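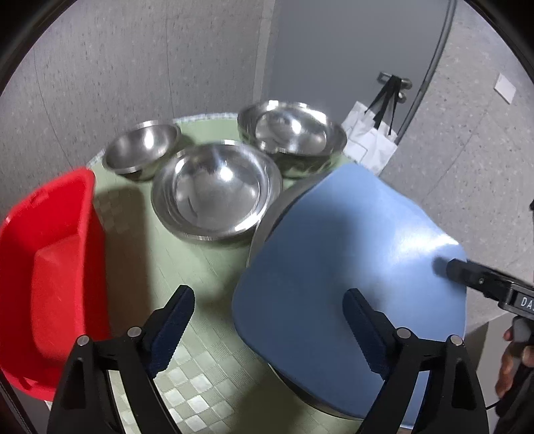
Home | Method | Results | FAQ | Downloads | Contact

Erketti: frequently asked questions

Last revised May 26, 2020. Maintained by Dardo Valdebenito. Questions that are not covered may be sent through the contact page.

What does Erketti study?

Whether a policy for two-handed kitchen tasks can be learnt from demonstrations recorded with hand-held grippers, with no robot present during recording. The operator holds one gripper in each hand and does the task directly. Each gripper carries its own camera. The policy is trained on the camera views, the gripper trajectories and the finger openings, and is then run on a pair of fixed arms fitted with the same fingers.

Which task do the published results cover?

Bowl clearing. A flexible sheet lies over a large metal bowl and has to be taken off and laid on the table. Smaller steel bowls and a plastic basin share the table and must not be displaced. The sheet was chosen because it bends under its own weight and because one gripper alone tends to drag it across the rim.

Why is the sheet blue and the basin red?

The colours carry no meaning for the policy. The objects were bought from ordinary household stock. In the Brillar subset the sheet and basin are replaced by items of other colours, and that subset is used only for testing.

How many demonstrations are there?

The training set holds 1,335 demonstrations after filtering. A demonstration is removed if tracking was lost on either gripper, if the sheet left the table, or if the two camera streams could not be aligned in time. Removed recordings are not distributed.

Are the two grippers identical?

Mechanically, yes. Both use the same linkage and the same ridged pads. The left and right streams are labelled by hand, and the labels must not be swapped during training. A policy trained with mirrored streams was tried and performed worse; see the next answer but two.

How is the position of each gripper obtained?

From its own camera, by visual tracking against a map of the room recorded before each session. Patterned cloth and speckled wall panels give usable features. Plain doors and bare painted surfaces give few. Polished steel gives misleading ones, as reflections shift with the viewpoint, so regions lying inside bowls are masked before tracking. The mask is not applied to the images used for training.

Does glare on the sheet cause errors?

Sometimes. A glossy highlight near the edge can be taken for the edge itself, and the predicted grasp point then falls too far inside the sheet. Random brightness changes in training reduced this error but did not remove it. We have not tested polarising filters.

What is counted as a success?

The sheet must lie flat on the cloth, clear of the bowl, with no other object moved by more than its own rim width. A trial in which the sheet is removed but the basin is pushed counts as a failure. Partial credit is not given.

What were the results?

Each condition was run for 30 trials. The full policy, using both camera views, failed in 3. With the second view withheld, it failed in 13. The mirrored-stream policy was stopped early after repeated collisions between the fingers, and no rate is reported for it.

Why does the second view matter so much?

When the sheet is tilted over a bowl, one camera often sees only its upper face. The far edge and the gap beneath it are hidden. The other gripper approaches from a different side and usually has that edge in view. We consider this the most likely explanation, but the experiment does not separate it from the plain effect of having more image data.

Can the method be used with other fingers?

It has been tried with the Voltbridge parallel fingers only. Grasping was acceptable on rigid bowls and poor on the sheet, where the smooth pads slipped. The policy should be retrained if the pad surface changes.

Is force recorded?

No. Finger opening is the only contact signal. Grip strength during recording depends on the operator, and the arms close to a fixed limit when the policy is run.

How does Erketti differ from Vieira?

Vieira was the earlier one-gripper version. Its recordings share the file layout but contain a single stream, and they cannot be mixed with the present set without changing the loader. Its results used a looser success rule and should not be compared with the figures given above.

When will the next release appear?

The revised loader is planned for June. It corrects a time offset between the left and right streams when recordings are cut into short sections. Whole recordings are not affected, and the published results were computed from whole recordings.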